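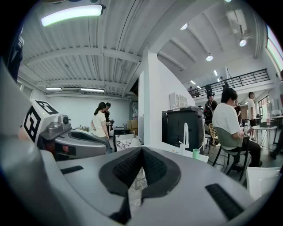 Wilmer says I should have started with the boxes, cleared every bit of cardboard, and only then let myself look at the sinks. He may be right. I started with the sinks.

The Unpacking, Day One
Posted by Eliécer Carhuamaca on Monday

So we're finally in at Drarnden, and I love it! It's one big bright room on two levels, white everywhere, with a mezzanine across the back where people already like to stand and lean and offer opinions. I'd blocked out 5 hours for sorting things out and used up nearly all of them deciding where chairs go (chairs!). My list had 12 things on it when I got there in the morning. I crossed off the shelf, added two more, and ate my sandwich at three.

The shelf was the easy win. White, open cubbies, nothing fancy, and it went up against the tall partition, where it looks like it's been living for years. I did the seating after that. I'm still sold on mixing the rattan with the plain gray, even though my sister thinks rattan belongs on a porch and nowhere else.

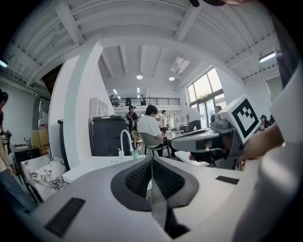

Rattan chair by the gray one, with the garden side letting the light in.

After that, the sinks. There's more than one, and I keep going back to the white rectangular one with the gooseneck faucet. I like a deep ledge behind a faucet, but a ledge fills up by itself – one little green cup and suddenly it's where small stuff goes to live. Same with the basin, which had a black cloth and a coil of black cable in it. Cables get their own cubby this week, I swear. The marble-patterned counter needs a good wipe too.
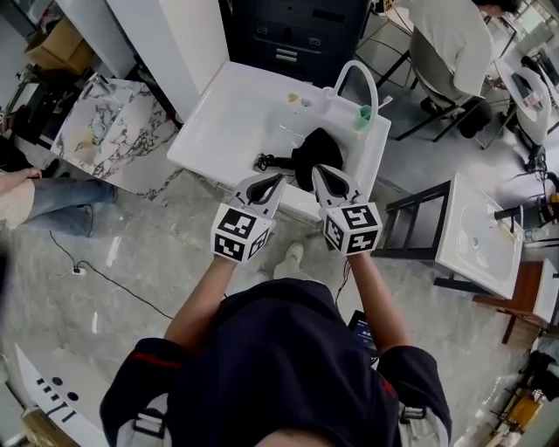
Wilmer Inga again, by text: put a hook next to every sink on the first day or you'll be picking cloths out of them until May. Okay, hooks are on the list. I'll get them Monday, along with felt pads for the chair legs, if Huamán still carries the thick kind.

Contact | © Eliécer Carhuamaca | Back to top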